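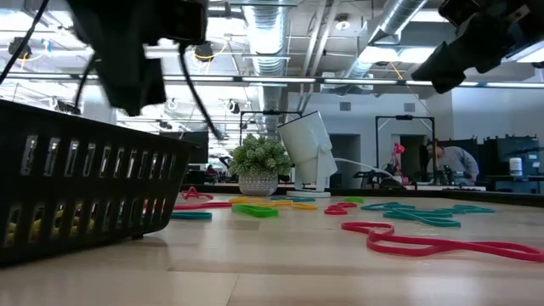

Small news from strange places

Dear readers, in July many of you go on the road, so we collected again some curious stories which our members have sent to the editorial mailbox. Some are short, and one is longer than I planned.

The village with two names

On the road to Ditwood there is a sign, and 115 steps after it there is another sign, and this one says Romer. For a driver it looks as if Ditwood is the shortest village in the country. The truth is that both names belong to the same place. The people on the upper side of the stream say Romer, and the people on the lower side say Ditwood, and the post office accepts letters for both. Our member Hadiza Usman stayed there for a week and asked in the bakery which name is the right one. The woman behind the counter answered "the other one" and gave her the change.

A few years ago the district wanted to put one common sign with both names on it. The plan stopped at the question which name should be on top. One side offered to change the order every year, but then somebody must pay the painter. So the two signs stay, and the visitors take photos with both. Hadiza writes that the best place for this is the small bridge, where you can stand with one foot in each village. Please do not park on it. The milk truck comes through early in the morning and the driver has no patience with tourists.

The lake which goes away

Stijn Michiels has sent us a letter about the lake near Votonero. It is a nice lake, with a wooden pier and a kiosk for ice cream, but it is there only for a part of the year. In spring the water comes up from the ground, and in late summer it goes down again through holes in the rock. When Stijn arrived, he had his swimming things under his clothes already. He found a large green meadow, a pier in the middle of it, and 6 cows resting in the shade of the pier.

The kiosk was open anyway. The owner told him that he sells more ice cream without the lake, as people walk out to the pier, become hot and walk back. There is a pedal boat for rent as well. It stands in the grass, and children may sit in it for half of the price. Stijn paid the full price and sat there for an hour with a book. He recommends it, but he says to bring a hat.

If you want to see the place with water, go before the end of June. The path from the bus stop is easy, only the last part is steep and has loose stones.

The clock in Ruawai

The station clock in Ruawai is two minutes late, and this is on purpose. Pak-hei Hsueh heard the story from the man who winds it. Long ago the school was on the far side of the hill, and the children missed the afternoon train almost every day. The station master did not have the right to hold the train, but he had the key of the clock. The school is now closed and the last train left when the winder was a boy, but the clock still runs late. In the café next to it, the sign with the opening hours says "by our clock."

A correction to the goat

In the last issue we wrote that a goat in Romer was elected to the parish council. Tiago Vieira, who has family there, asks us to correct this. The goat received 65 votes, but it was not a candidate, and therefore the votes did not count. The seat went to a retired dentist. The goat belongs to the dentist. We are sorry for the mistake and we thank Tiago for the careful reading.

Next evening

The next travel evening is on Wednesday at 7 p.m. in the usual room. Rakiya Afolabi will show her slides from the night ferry, including the one where the whole dining hall is asleep. It takes roughly an hour, with a pause for tea. Please bring your own cup.

We are still looking for stories for the autumn issue. They can be short, and your English does not need to be perfect, as you see mine is not either. Write where it happened and who told it to you, and if there is a sign, copy the text exactly as it stands. Stories about lost luggage we have enough for now.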